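Filed under: Home & Table > Paper, Glue & Pressing

Pressing and Naming Wild Plants at Home

Most roadside plants can be pressed, dried and named with things already in the house. The steps below work for grasses, clover, yarrow, violets and most thin-leaved weeds. Thick or juicy plants take longer, and there is a section for those further down.

Picking

Go out in the late morning, after the dew is off. A wet plant goes brown in the press. Take the whole stem with a few leaves from low down and a few from near the flower, since many plants have two shapes of leaf and the books will ask you about both. Where there are plenty, take a seed pod too.

Pick only what is common, and only where you have permission. Around Tranerham the road shoulders are mowed in June and again in August, and the week before mowing is a good time to ask.

Carry the plants flat inside a folded newspaper. A plastic bag is all right for an hour if it has a damp paper towel in it. Write the place on the newspaper while you are standing there. "Ditch by the Galindo turnoff" is enough. You will not remember it at home.

Naming

Name the plant before you press it. Color fades, smell goes entirely, and a flattened flower hides the parts you need to look at. Check these first:

- Is the stem round or square? Roll it between your fingers.
- Do the leaves sit across from each other, or take turns up the stem?
- Is the leaf edge smooth or toothed?
- Is there hair, and is it on the underside as well?
- What does a crushed leaf smell like? Skip this one for anything you suspect of being poison ivy or wild parsnip.

Then go to the field guide. Start with the leaf arrangement and leave flower color for last. A chicory flower that has been indoors for an afternoon may be nearly white, and many people have spent an evening among the wrong pages on account of it.

If you can't get a name, write "unknown" and the date and press it anyway. Some of mine stayed unknown for years.

Pressing

Lay down a piece of corrugated cardboard, then a sheet of blotting paper or three sheets of plain newsprint. Arrange the plant on top. Turn at least one leaf over so the underside shows. Bend a long stem into a V or an N to fit the page. Cover with more paper and another piece of cardboard. Pile on heavy books, or use two boards and a pair of straps.

Change the paper after 36 hours. Leave the cardboard as it is. The first change matters most, and it is also the last chance to move a petal, as the plant is limp by then and will stay where you put it. After that, change the paper every couple of days until the plant feels stiff and no longer cool against your cheek. Ten days is usual in summer.

Glossy magazine pages do not soak up water. Paper towels do, but the quilting prints itself onto the petals.

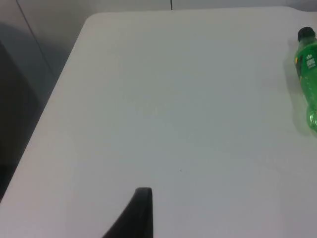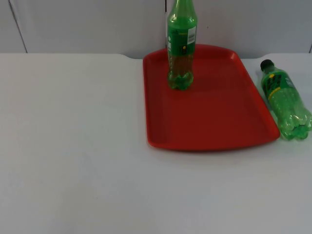
Aivar Jankauskaitė wrote in to disagree with the advice on books. Boards and straps are better from the start, the letter said, because books get lifted off when somebody wants to read one, and a plant that loses its weight on the second day will wrinkle and can't be put right. Aivar also irons grasses on the lowest setting, between two sheets of newsprint, and says they keep their green longer that way.

I have tried the iron since. It works on grasses. It ruined a violet.

Thick plants

Sedum and other fleshy plants can go on growing in the press. Dip them in boiling water for a few seconds, leaving the flowers out, and pat them dry. Thistle heads should be sliced in half lengthwise with a sharp knife. For large roots, wash them, cut them down the middle, and press one half.

Put scraps of folded newsprint around a thick stem so that the weight also reaches the leaves beside it. Foam rubber does this too.

Mounting

Use heavy, acid-free paper. White school glue thinned with a little water is fine. Brush it on the back of the plant in dots, set the plant down, cover with wax paper, and weight it overnight. Tie woody stems down with a stitch of linen thread. Clear tape turns yellow and lets go.

Each label should have the name, the place, the month and year, what kind of ground it was growing in, and who picked it. Use pencil or a permanent pen. My own collection stands at 598 sheets, and the ones I regret are the early ones with a pretty plant and no place written down.

Bugs

Small beetles will eat a dried plant to dust. Seal new sheets in a plastic bag and freeze them for a week. Let the bag come back to room temperature before you open it, or the damp air will settle on the paper. Store the sheets flat in a closed box, away from the kitchen and out of the basement.

Look through the boxes every spring. Fine brown powder in a folder means that folder goes back in the freezer.

Prendance Home Notes, Cernedville | Contact | Copyright, all rights reserved | Back to top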